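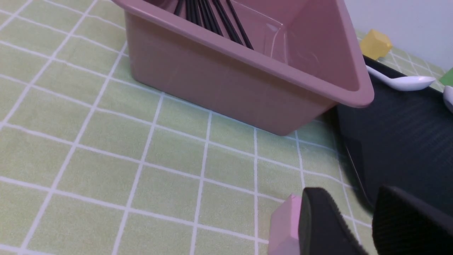
By Giso Hendriks

The Plorell works in Pultholm opens its gates to the public once a year, and this time the date was Saturday, May 21, 2022. I had missed the last open day before the long break, so I booked early and got a place on the first tour. Tickets were $12, paid at a folding desk inside the gate, and parking was free in the field across the road.

Pultholm is easy to reach by car and hard to reach any other way. The train stops at the edge of town, and from there it is a long walk along the canal with no shade. The works sits where the canal bends. From the road it looks like a row of brick sheds, with one chimney that is no longer used. The kilns have been gas-fired for decades.

We started in the clay store, which smells like a wet cellar. Clay arrives as powder in large sacks and is mixed with water on site, then pressed into flat cakes to get the extra water out. The guide let us lift one of the cakes. They are heavier than they look and leave gray dust on everything. Wear old shoes.

From there we went to the casting room. Plates and bowls are shaped on a wheel against a plaster mold, but spoons and small jugs are cast. Liquid clay is poured into the mold, the plaster pulls the water out, and after a while there is a firm piece that can be lifted free. A spoon is awkward, the guide said. The handle is thin and the bowl is deep, so the two dry at different speeds and the handle likes to twist. Spoons that twist go back into the mixing tank, and nothing is lost at that stage except the time.

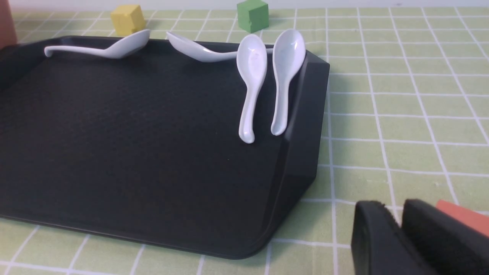
White soup spoons on a black tray.

The glazing shop was the part I liked best. Two people work at a long sink and dip everything by hand. A piece goes in, comes out, gets a small shake and is set on a rack. Then the foot has to be wiped clean with a sponge, or it will stick to the kiln shelf. One of the glazers had been there long enough to do this while talking to us and looking the other way. They allowed questions, and most people asked about color. The answer was that white is what sells, and that it also shows every fault.

We could not go into the kiln hall itself, only stand behind a rail at the door. The large kiln was firing and the display on the wall read 1264 degrees Celsius. Even from the rail the heat was strong. A full firing takes most of a day, and the cooling takes longer than that. Open the door too soon and the glaze cracks. In January, we were told, people find reasons to walk past the kiln hall on their break.

After the tour there was time for the seconds shop. 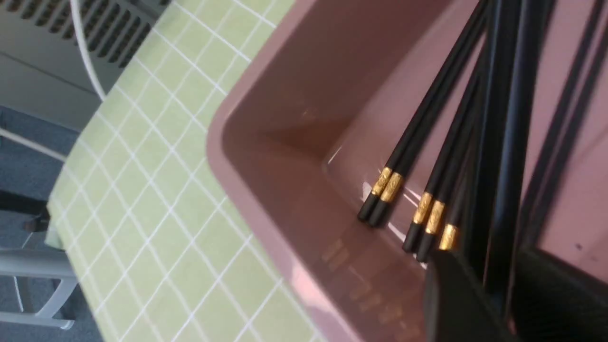 It is a single room with shelves up to the ceiling, and it was crowded by late morning. Prices are on paper stickers. Most faults are small: a pinhole in the glaze, a rim slightly out of round, a gray speck from the kiln. I bought 2 soup bowls and a small jug with a crooked handle. They wrap everything in newspaper, but bring your own bag. The shop takes cards, though the reader was down for part of the day and the line got long – cash is safer.

Lunch was sold in the yard. There was noodle soup, rolls and coffee, all decent and not expensive. The benches filled up fast and we ate standing by the canal wall.

A few notes for next year. The tour involves one steep metal stair between the casting room and the glazing shop, and there is no elevator. Children are welcome but are kept out of the glazing shop. Photos are fine everywhere except the mold store. The second tour of the day was much fuller than ours – book the first one if you can get up in time.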